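How to Run a Gripper Demo at Your Open Day

Notes from the Zindo workshop, written up for anyone hosting visitors next September 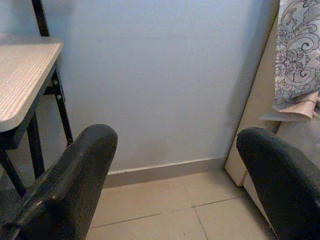 A good robot demo starts with deciding where people will stand, and you should do that before you even unpack the arm. We hosted 166 visitors over one open day at our Rallholm workshop, and the stations that worked best were the ones where everybody could follow two things at once: the arm itself, and the view from its wrist on a big screen. People love the wrist view! You get the two black fingers facing each other across an open gap, and past them the floor tiles, the wall and the cloth hanging over the cabinet. Kids figured out within seconds that whatever sits between the fingertips is what the robot is lined up with. I've done this four times now and I still grin when it clicks for someone.

What you need

A small arm with a two-finger gripper and a wrist camera
A screen people can see from the back row
Floor tape
A bin of soft things to pick up (socks, sponges, a beanbag or two)
A person to drive and a second person to talk

Please don't try to do the last two jobs alone. I did in my first year and spent the whole afternoon apologizing over my shoulder.

Step 1: Mark the floor

Run the arm slowly out to its full reach in every direction you plan to use, then tape a line well outside that. We used a line 120 centimeters from the base. Put a second line behind it for the people waiting, and leave a clear path to the door. Check that whoever is driving can reach the stop button without stretching across the arm.

Step 2: Set up the wrist view

Send the camera feed to the big screen and look at it from where the visitors will be. Is it upside down? Ours was, the first morning. Fix that in the viewer settings and leave the camera mount alone if it's already calibrated. Both fingertips should be visible with the gripper open, with plenty of room between them for the object. If you only see one finger, check the mount before you do anything else.

Tiles turned out to be a nice bonus for us. The dark grout lines give the eye something to follow as the arm moves, so visitors can tell a slide to the left from a twist of the wrist. On a plain floor, a couple of strips of tape would do the same job.

Watch out for shine, too. Our tiles are slightly glossy, and with the overhead lights at full the screen got hard to read. Soft, even light is much kinder.

Step 3: Keep the routine short

Mwanahawa Temba, who drove for most of the day, settled on this order:

Open and close the gripper twice with nothing in it
Move to the bin and stop above it
Ask the crowd to guess which object it's lined up with
Pick, lift, hold for a count of three
Drop it in the tray

We cap each group at 28 people, and that's already a squeeze.

Step 4: Let someone else drive

This is the best part, so save time for it! Turn the speed down to the lowest setting, limit the travel so the arm can't reach the table or the floor, and hand over the controller. One finger on the stop button the whole time, yours, not theirs. Most people overshoot, laugh, and then look up at the wrist view and start steering by that.

Step 5: Have an answer ready for missed grabs

You will miss some. Open the gripper, back straight up, and say out loud what you think went wrong. Sowmya Chettiar did this so well at the Gakex table that her group started calling out corrections ("more left! more left!") before she had finished talking.

Packing up

Park the arm, power down, then pull the tape while it's still easy to lift. Save the speed and travel settings under a new name so you aren't rebuilding them next time. Ours are saved as openday_slow, and the spare floor tape is in the drawer under the screen.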